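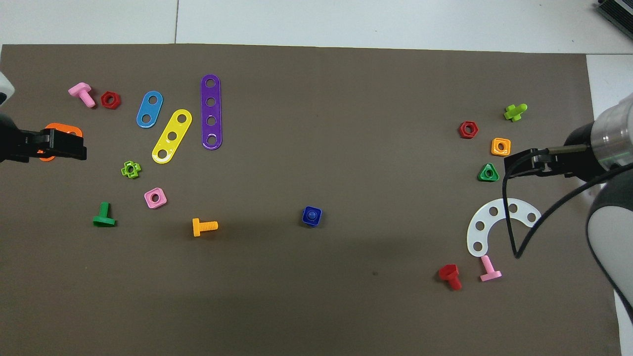

A plastic construction set is a toy made of perforated strips, plates, bolts and nuts that are joined by hand. The parts are larger than those of metal sets, and the threads are coarse, so that a child can start a bolt without a tool.

Strips are flat and identified by the number of holes. Short strips act as spacers or brackets, longer ones as beams and arms. Curved plates serve as fenders or cradles. Nuts are made in several outlines, commonly square and hexagonal. Color usually separates one part from another of similar shape and has no effect on fit, provided the thread is the same.

Ulletix, a set sold under the Fusta label, was designed by Antigoni Drakos. The first edition had 42 parts and the workshop edition 255. All bolts in both editions share one thread, and the shortest takes up to 3 strips under a single nut.

Parts are normally sorted by type before assembly. A dark mat keeps bolts from rolling and makes light colors easier to find.

See also: Cestisa (storage system)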